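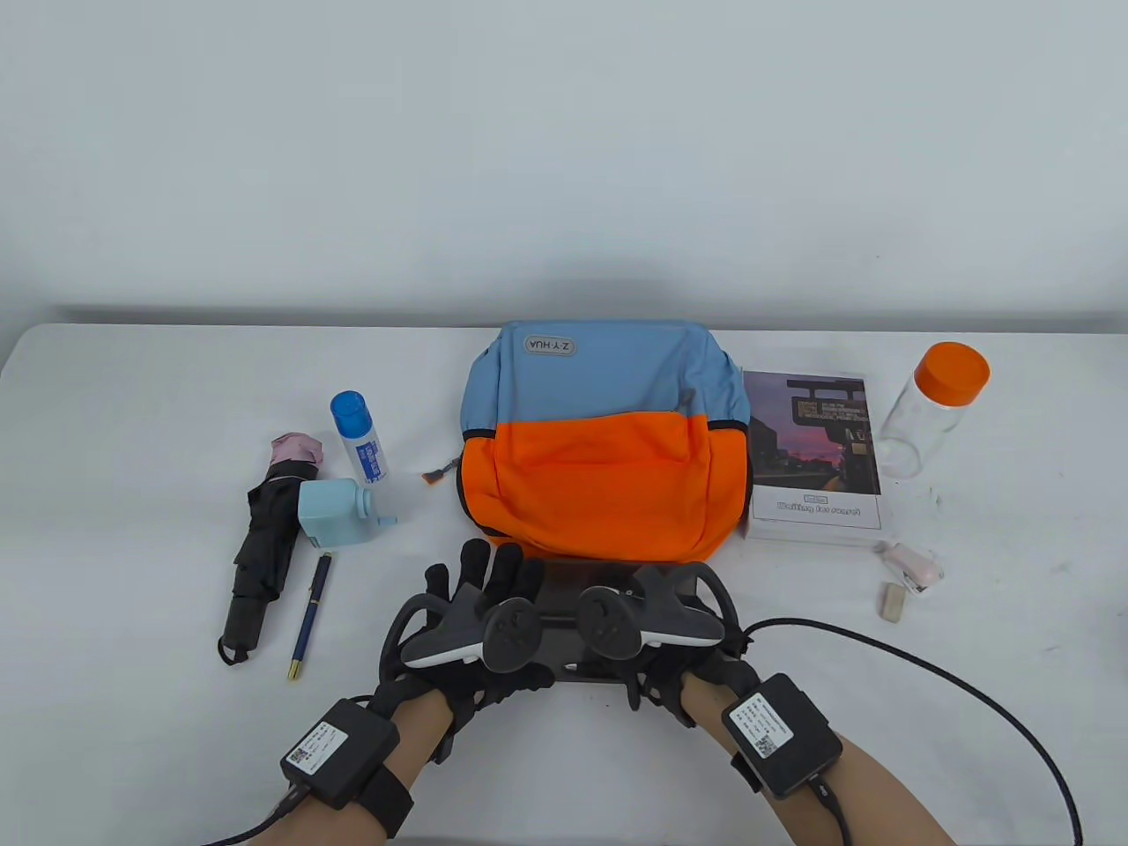
How Does a Robot Know What to Do Next?

Suppose somebody asks you to pack a bag for a trip. You look at your things, you pick one up, you find the opening, and in it goes. You don't stop and say to yourself, "Now I will bend my thumb." Your brain takes care of all that while you're busy thinking about lunch!

A robot has no brain, so it needs software. Software is a long set of instructions that a computer follows, and in a robot it has several different jobs to share out.

The first job is seeing. A camera gives the computer nothing but a big grid of colored dots, and the seeing software has to work out which dots belong together. Blue dots next to orange dots might be one backpack — or they might be two things lying side by side. A clear jar is harder still, for you can see the wall right through it.

The second job is planning. "Pack the bag" is much too big for a robot to do in one go, so the planning software chops it into little steps. In a program called Zoleck, written by Guido Cattaneo and his team, packing one book takes 17 steps. Opening the bag uses up 6 of them, and the book hasn't even moved yet!

The third job is control, and this is the part that makes the motors turn. The control software in Zoleck checks where the arm is 90 times every second and gives it a tiny nudge if it has drifted off its path. (You do this too, when you carry a very full glass of milk across the kitchen.)

But where do all the good moves come from? Very often, from people. A person does the job wearing trackers, the computer saves how the hands moved, and the software studies lots and lots of these recordings until it begins to find the pattern.
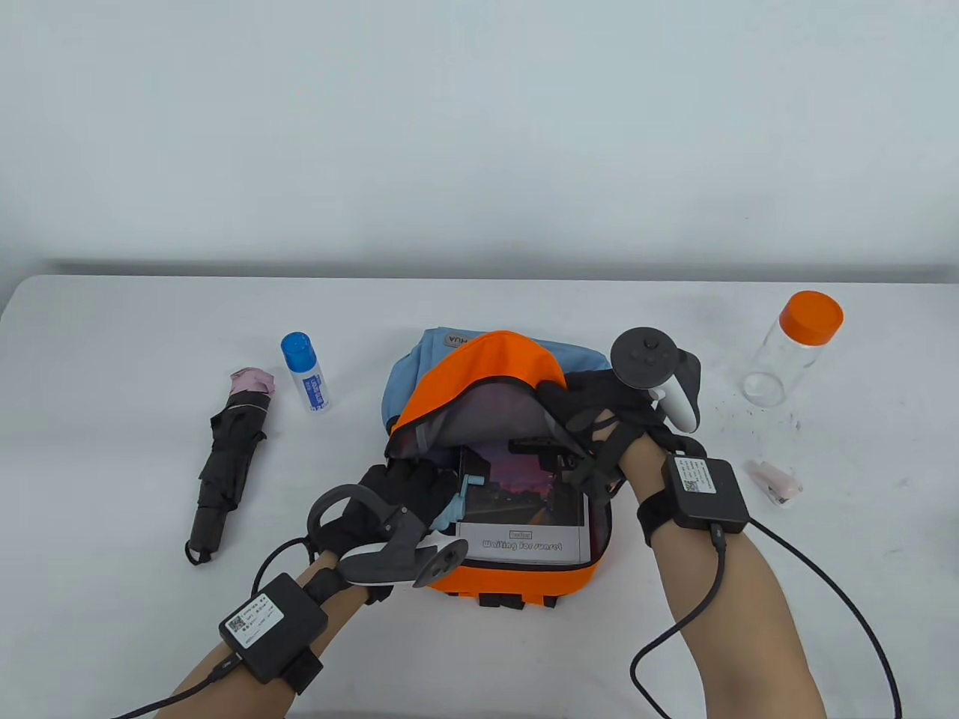 One hand on the book, the other on the orange flap. Two hands doing different jobs are tricky for software to copy.

Musyoka Athumani, who works on the planning part, likes to try the same job with the objects moved to new places. If the software has only learned "reach to the left," it will miss. If it has learned "find the book, then reach for it," it has a much better chance.

Try it yourself: write down every step for putting one book into your backpack, and ask a friend to do exactly what you wrote and nothing more. Did you remember to tell them to open the bag?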